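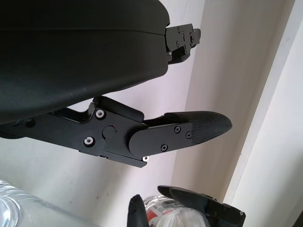 May, entry 14. Started 10:20.

Third pass on the Jelulik EP masters. Brenda had left the second-pass files on the shared drive with her notes, so I began by reading those before touching anything. Her main complaint is that track two loses its low end on small speakers and track four is too loud next to the others. I agree on four. On two I wasn't sure until I heard it through the kitchen radio.

Track two, "Damasceno." The kick and the bass synth sit on top of each other and neither one reads. Tried a narrow cut on the bass where the kick hits. It helped a little but the bass went thin in the breakdown, where there is no kick at all. Took it off and asked Benedito for stems. He sent kick, bass, and everything else by 11:15. Side-chained the bass lightly to the kick, fast release, and left the bass alone otherwise. Much better. Then added a bit of saturation on the bass so there is something above 500 Hz for a phone to play. Checked on the radio again and the line is there now, if you know it.

Also tried a cut at 535 on the Rhodes because of a honk Iolanda pointed out last time. It's a resonance in the sample itself, only on two notes. Used a dynamic band so the rest of the part keeps its body. Iolanda, please listen to the second verse and tell me if you still hear it. I have been listening to those two notes for too long.

Track four, "Grosono." Turned it down and left the limiter doing much less. The snare came back. The mix has a hard edge near 2000 Hz that was hidden by the limiting and is now easy to hear, mostly the hand claps. Small wide dip there. I don't want to do more on a master. If Jucélia wants the claps softer she should change it in the mix, and I told her so.

Tracks one and three: no changes apart from gaps and fades. The fade on three ended too early and clipped the tail of the tape delay. Extended it.

14:40. Jucélia came in with Vanderleia to listen to the whole thing in order. Jucélia likes two and wants the side-chain a touch deeper, "so it breathes." Did it while they waited and she was happy. Vanderleia thinks the gap before four is too long. We shortened it, played it, shortened it again. I preferred the first one but it's their record.

Claps: she'll redo the mix of four tonight at home and send it over. Told her no limiter on the master bus, and to leave the level where it is.

Problems. The session for three opened with the wrong reverb on the send — the old version of the plug-in is gone from this machine. Printed the reverb from Benedito's computer and brought it in as audio. Session notes updated.

Catalog number on the Flallum label sheet is 1551. The file names still had the old one. Renamed all four and the cue sheet.

To do:
Master four again when the new mix arrives
Vinyl version, bass in mono on two, check the stereo pad on one
Ask Flallum which side order they want
Back up stems for two
Return Brenda's headphones

Stopped at 17:30, ears tired.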